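Wastebasket liner

A wastebasket liner is a thin plastic bag placed inside a small indoor trash container to hold refuse and keep the container clean. It is the smallest of the common household trash bags and is used in bedrooms, offices, bathrooms and living areas.
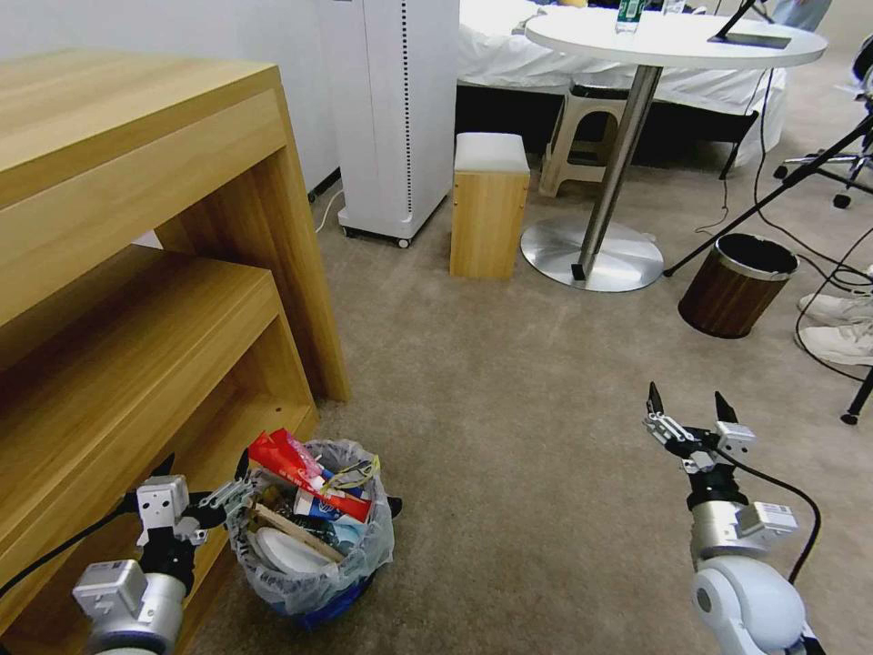
Terminology

In American usage "wastebasket" refers to a small open container kept inside a room, while "trash can" covers both that and the larger containers used in kitchens and outdoors. The bags sold for the small size are labeled as wastebasket liners, small trash bags or bathroom bags, with no fixed boundary between the terms. "Bin liner" is the usual British name and covers every size.

Materials

Most liners are made of polyethylene film. Two grades are in general use.

High-density polyethylene (HDPE) gives a thin, crisp film that rustles when handled. It carries a fair load for its thickness but tears easily once punctured. Undyed HDPE film is milky and translucent, and colored or crumpled contents show through it.

Low-density polyethylene (LDPE) and linear low-density polyethylene (LLDPE) give a softer, more flexible film. It stretches before it fails and resists sharp corners better than HDPE of equal thickness. These films are more common in kitchen and yard bags.

Compostable liners are made from starch blends or from polyesters designed to break down under industrial composting conditions. They have a shorter shelf life than polyethylene and can weaken in contact with wet waste. Local rules determine whether they are accepted with food scraps.

Sizes and fit

Liner capacity in the United States is stated in gallons. Bags for small wastebaskets generally hold 2 to 4 gallons. Kitchen bags are commonly 13 gallons. Flat dimensions, given as width by length, are a better guide to fit than capacity, as two containers of equal volume may have very different rims.

The flat width of a liner should be slightly more than half the circumference of the container rim. The length should equal the container height plus half the base width, with a further allowance for the fold over the rim. A liner that is too short is pulled down into the container as it fills. One that is too wide slides off the rim unless it is knotted or held by a band.

Bottom seals

Flat seal: a single straight weld across the bottom. Simple to make, but the corners do not conform to a round base and tend to leak.

Gusset seal: the sides are folded inward before sealing. The bag opens to a rectangular shape and suits square containers. The point where the layers meet is a frequent leak site.

Star seal: the bottom is folded several times and welded. The load is spread around the base and the bag conforms well to round containers.

Fitting

The bag is opened fully, lowered until it touches the base, and folded outward over the rim. Air trapped beneath the film holds the bag up and reduces usable volume – pressing the liner against the walls before the cuff is folded releases it. Some containers have a small hole near the base for the same purpose. A removable inner ring, where fitted, clamps the film and hides the cuff.

A liner with a deep cuff leaves enough film to gather and tie. When the cuff is shallow, the container has to be emptied earlier to leave room for a knot.

Contents and filling behavior

Waste in living areas and offices is mostly light and bulky. Typical items are food wrappers, paper cartons, disposable lids and plates, wooden sticks, tissues and printed packaging. Such waste has low density, and a small container usually reaches its rim long before the liner reaches its load limit.

Upright cartons and rigid lids bridge across the opening and leave empty space underneath. Flattening cartons before disposal recovers much of this volume. Sticks and stiff packaging corners are the usual cause of puncture, particularly when the contents are pressed down by hand.

Once waste stands above the rim, the bag cannot be closed without removing or compressing part of the contents. On carpet this matters more than on hard flooring, as crumbs and residue from loose wrappers work into the pile.

Closure and removal

Small liners are closed by one of three methods. Plain-top bags are gathered and knotted. Tie-handle bags have shaped flaps that are crossed and tied in pairs. Drawstring bags have a plastic band in a hem at the top, and cost more per bag.

The cuff is released around the full rim before lifting. A tight bag in a straight-sided container can be held down by suction. Lifting slowly while tilting the container admits air along one side. Many households combine the contents of several small liners in one large bag on collection day, and a liner with only dry contents may be left in place and reused.

Packaging

Liners are sold folded in boxes, as perforated rolls, or as coreless rolls of separate overlapping bags. Retail rolls are short. Janitorial cases are larger, and a case of 200 is one of the smaller formats. Spare liners are often stored at the base of the container beneath the one in use.

See also

Drawstring bag
Plastic film
Trash can
Waste sorting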